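Stop selling us the robot and show us the cardboard

Went to the Lindivum open day in November. Forty minutes each way on the bus, free coffee, a lanyard I forgot to give back. I write about warehouses, mostly the dull end of them, and I came home more cheerful about automation than I've been in a long while. Not for the reasons in the brochure.

The brochure is 25 pages. Page one has the word "effortless" on it. Whoever wrote that has never folded a box at the end of a shift. My first job was packing for a mail order place and I can tell you cardboard fights back. It bends where you don't want it. It springs open. Your fingertips go dry and split by the second week.

So I skipped the talk in the main hall and went to the room where two arms were working at a long table by the window. No music, no screen with a logo spinning on it. Just arms and board.

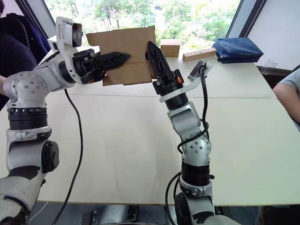
Both grippers on one sheet, Lindivum open day.

I stayed in there most of the morning. People kept wandering in, looking for ten seconds and wandering out agian. I get it. A sheet of brown board held up in the air isn't a dancing robot dog. But this is the job! Somebody has to hold the left side while somebody holds the right, and the sheet is floppy, and it never sits the same way twice. If a machine is going to be any use to a packing floor it has to cope with that, and I'd rather watch it try than hear a man in a nice jacket say it's solved.

Feltton did the opposite at their demo day in the spring. Ropes, lights, a countdown. One clean run, applause, everybody out. Couldn't tell you a single thing I learned. Bodell was worse, they showed a video. A video, at an open day.

What I want from these events is boring. Let me stand close. Let me see the slow bits. Put the person who sets the thing up in the room and let them eat a sandwich while I ask stupid questions.

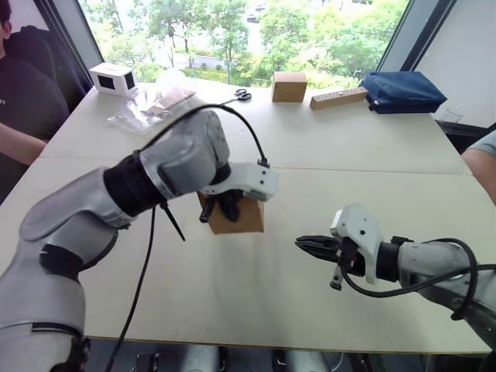 Should a company demo a robot that isn't ready to sell?
I think it should, as long as it says so at the door. Buyers are adults and can tell a work in progress from a product, and they ask better questions when they've seen one.

My own stupid question was about the joints of the thing, meaning the cardboard. Creases. A new sheet is one problem, a sheet that's already been folded is another, and a returns desk sees nothing but the second kind. I worked a returns desk. We had 417 parcels one day after a sale and not one box came back in the shape it went out. 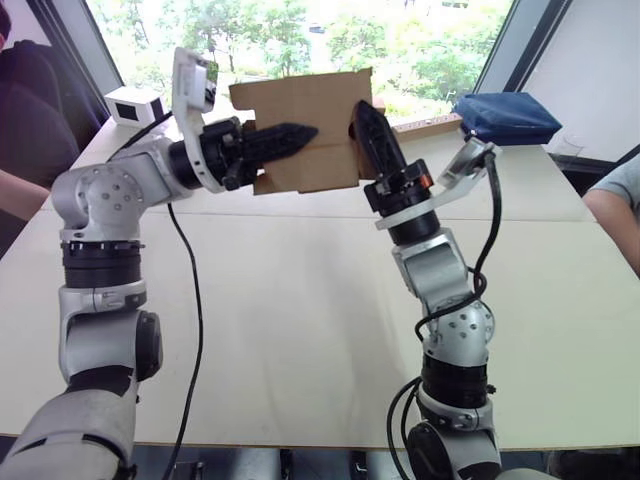 A creased piece, held between the two grippers.

That piece did more for me than the whole brochure. Use the ugly stuff. Every firm in this business should be made to demo with whatever is in the recycling cage out back.

The money talk was at 2 and I did go to that. Jayasinghe had a stand outside, very shiny, pens and mints. Inside, a lot about savings per shift, very little about who gets the shifts. Same as always. I don't think packers should be scared of two arms and a table, but I do think they should be in the room, and I didn't meet one all day. Invite them. Pay their bus fare. They'd spot in a minute what took me a morning, and they'd tell you to your face wich bits are useless.

Lindivum are doing another one next year. I'll go. I'll bring the lanyard back.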